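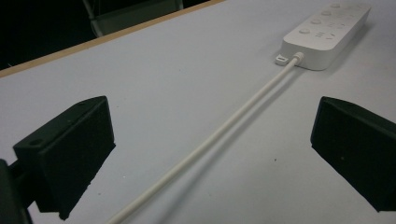
Grey-white tabletop, seen from close by.

Puspita Ismail
Filed under: Home & Small Spaces, Threads

1/ I have lived for four years in a small apartment with one table. We eat on it, I work on it, my son does his homework on it, and bread is made on it. Last winter we changed the table, and I learned much more about tables than I had planned. I will write it down in one thread.

2/ The old table came with the apartment. It was round, it had one thick leg in the middle, and it rocked whenever somebody cut meat. I put folded paper under the foot for three years. Every time I mopped the floor I had to fold a new paper.

3/ The first thing I did was wrong. I looked at pictures of beautiful kitchens and chose a table by color. The first one I wanted was 162 cm long. I marked it on the kitchen floor with tape and went to bed feeling happy.

4/ In the morning I could not open the oven completely. The door came down over the tape by the width of my hand. If you take one piece of advice from this thread, please let it be the tape. And leave it on the floor for a few days, also when you are cooking and somebody else wants to go past.

5/ We walked around the tape for a week. My husband stepped inside it without thinking. My son respected it very seriously and told his father each time that he was standing in the soup.

6/ After the tape I added chairs. A chair with a person on it needs far more floor than a chair pushed in, and then the person wants to stand up too. I put our real chairs along the tape, sat down on each one and stood up again. On the window side I hit the radiator with my elbow.

7/ So the table became shorter and we gave up the two chairs on the window side. There is a bench now. A bench goes under the table when it is not needed. My mother-in-law does not like it, she says it has no back, and she is right. She gets the chair.

8/ About height. I believed that all tables had the same height. They do not! I measured in three shops and found a difference of more than three centimeters between the lowest and the highest. It sounds like very little until you type on it for a whole day.

9/ What I do in the shop: I sit, I let my shoulders hang, and I bend my elbows. If my arms have to go up to reach the top, the table is too high for me or the chair is too low. I am a short person. My husband is not. We chose the height for me, as I am the one who works there.

10/ Check also under the top. Many tables have a board running below the edge, which holds the legs together (I learned that it is called an apron in English, which I find charming). If it is deep, your thighs touch it. Cross your legs in the shop. You will know at once.

11/ Legs at the corners or one leg in the middle? With corner legs somebody always sits with a leg between the knees, but the table stands still. With a middle leg you can squeeze in one more guest, but please lean on the edge with your full weight before you pay. I leaned on eleven tables. In one shop they asked me if I felt well.

12/ Now the surface, where I changed my opinion completely. I wanted oiled oak. A woman in the shop on Nouri Street asked me what we do on the table in one normal week. I said: turmeric, ink pens, hot pots, glue. She closed the oak catalog very politely.

13/ I do not say wood is bad. My sister has an oiled table and it is lovely, she oils it in January and again in the summer and she enjoys it. I know myself. I would oil it once and then I would feel guilty for ten years.

14/ Ask for a sample piece. Most shops will give you one if you ask nicely, even if it is not written anywhere. I took five samples home and treated them badly: turmeric paste overnight, a wet glass, ballpoint pen, red beet, a fork pulled across.

15/ The turmeric won against three of the five. The beet was harmless in the end. The fork left a line on the shiny black sample which I could see from the other side of the room. On the matte light one I had to search for it.

16/ Light or dark? I always thought that a dark top hides dirt. In our kitchen the window is low and the sun comes in flat, and on the dark sample I saw each crumb and each fingerprint. A light top hides flour and dust. It does not hide coffee. You must decide which kind of dirt you have – we have flour.

17/ One small thing for people who work where they eat: a very shiny top reflects the lamp into your eyes and also into your video calls. With the shiny white sample under my chin I looked like I was telling a ghost story.

18/ Edges. Run your forearm along the edge, not your finger. A sharp edge feels neat to the finger and terrible to the arm after twenty minutes. If you have small children, look at the corners too, and kneel down so that you see them from their height.

19/ Price. The one with the name Drenberg, which everybody in my building seems to have, was 766 with delivery. A very similar one was 500 with no delivery, and we live on the fourth floor with no elevator. I added what two strong people would cost, and the difference became almost nothing.

20/ We bought neither. We found a used Brornell table from a family who was moving, for 304, and they let me sit at it for as long as I wanted. They even made tea. I put my cup directly on the top on purpose and the lady smiled and said go ahead.

21/ Buying used, I would check: do all legs come off, are the screws still there, is the top flat (put your eye level with it and look along it, or lay a long ruler), does the edge lift anywhere, how does it smell underneath. Underneath is where the children have stuck things.

22/ Measure your stairs. I measured the door, I measured the elevator that we do not have, and I forgot the turn on the second floor. The top went around it standing up, with my neighbor giving directions in a language none of us speaks well. We have known each other since then.

23/ After the table is in its place, tighten all the screws, and then tighten them again one month later. Nobody had told me about the second time. Ours was beginning to move a little, and I already had the folded paper in my hand.

24/ Daily care with us is a damp cloth and one drop of dish soap, then a dry cloth. I do not use the rough side of the sponge, even when I am angry with the rice. For pen I use a little alcohol on cotton, but I tried it first on the bottom side of the top.

25/ The most difficult part has nothing to do with shopping. If one table is for everything, somebody has to clear it all the time. We have now a flat box on a shelf for each person. At six in the evening everything goes into the boxes, finished or not. My laptop also.

26/ The first Monday my son cried because his paper castle did not fit in the box. We made an exception for castles. The castle slept on the bench.

27/ Some people asked me in messages about folding tables. I had one as a student. I folded it in the first week, and after that there was always something on it, so it stayed open for two years. If you are more disciplined than me, it can be a very good solution.

28/ And somebody asked if I miss the round one. A little, on birthdays. With a round table everybody hears the same conversation. With this one there is a talking end and an eating end, and I usually sit at the eating end.

29/ Next time I will write about lamps over the table, I have made mistakes there too. If you have a good way to keep a bench cushion from sliding, please tell me. I tried the rubber net and it left small squares on the seat.

Recent threads
– Bread in a very small oven, part two
– What we keep on the balcony in winter
– Dronance paint on old tiles: my notes after one year
– Four people, one closet

Contact | © Puspita Ismail | Back to top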